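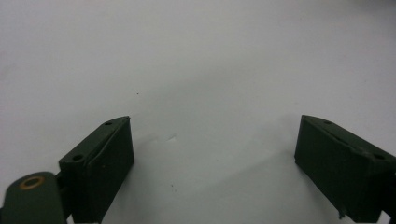
Green fingers, jaw open, over the white reference surface. View from the tool camera.

Comparing two finger sets on a hand-held gripper: measuring opening, repeatability and camera clearance

This page covers the bench procedure we use when a new finger set has to be compared with the one already in service. It assumes a hand-held gripper with a camera on the tool, a parallel or linkage-driven jaw, and position feedback readable as raw counts. The worked numbers come from the Devik fingers (green) and the Busetham fingers, both run on the same Navia controller.

What you need

Both finger sets, with their screws
Matte white board, larger than the camera's field of view at working distance
Calipers
Feeler gauge set
A clamp or stand that holds the tool still
Logging enabled on the controller

1. Fix the camera settings

Turn off auto exposure and auto white balance before anything else. Dark fingers against a white board will pull the exposure in different directions as the jaw moves, and the edge position you extract afterward will shift with it. Set exposure by hand until the board reads light gray with no clipping. The inner faces of the fingers will be in shadow at this setting. Leave them dark; the measurement uses the outline, and the outline is clearest where a dark face meets the board.

Small specks on the board are acceptable if they stay clear of the finger edges. A speck that touches an edge at any jaw position will be picked up by the edge finder. Move the board, then take a new background image.

2. Inspect the fingers

Look at each finger under a lamp before mounting it. Check the following:

Contact face: flat, no raised material
Lower edge: burrs left from manufacturing
Mounting holes: round, no cracks starting from the rim
Pivot bushing, if fitted: seated flush, no play by hand

In the view at the top there is a small jagged burr at the lower edge of the right finger. A burr in that position does not affect the opening measurement. It can affect the closed position if it reaches the opposite finger before the faces do, so take it off with a fine file and wipe the part down before step 4. Scuffed corners can stay as they are. Note them in the log, as they make the edge slightly lighter and may need a lower edge threshold.

3. Record the open position

Command full open. Wait 2 seconds for the linkage to settle, then read the position count and save one image. Close halfway, open again, and repeat until you have 48 readings. Do not touch the clamp during the series.

Median open count for the Devik set was 3859. For the Busetham set it was 3760 on the same controller, with the same end stop. The difference comes from the linkage geometry and says nothing about which set opens wider in millimeters. Measure the tip gap with calipers at the first and last reading and write both values next to the counts.

4. Record the closed position

Close at the lowest force setting that brings the faces together. Check the contact line with the thinnest feeler gauge, at the tip and again near the base. If the gauge enters at the tip but not at the base, the fingers are toed out. Loosen the screws, close the jaw, and tighten again with the faces in contact. Repeat the check.

Chathurika Mridha added a second pass here, at the normal working force. The linkage takes up its slack under load, and a set that looks toed out at low force may close correctly at working force. Log both results.

5. Check camera clearance

Step the jaw from open to closed and save an image at each step. For each image, mark the part of the board hidden by the fingers. Two values matter:

Visible area between the tips at full open
Smallest jaw opening at which the board is still visible between the fingers

Thick fingers with tall faces cost more of the picture than their tip width suggests, particularly near the bottom of the image. Compare the sets at equal caliper gap – not at equal count.

6. Swap and repeat

Mount the second set without moving the camera or the board. Rerun the end stop search before the first reading. Skipping it was the most common mistake in our August trials, and it produces a constant offset that looks like a real result.

When the second set is finished, remount the first and take another short open series. If its median has moved, the camera or the clamp has shifted and both sets need to be run again.

Log format

One line per reading: set name, step number, count, commanded force, image name. Caliper values go on their own lines. Scripts that read this format are in the Sultana folder, maintained by Ngozi Akinola. They reject files with missing force values, including those from the open series, where the value should be entered as zero.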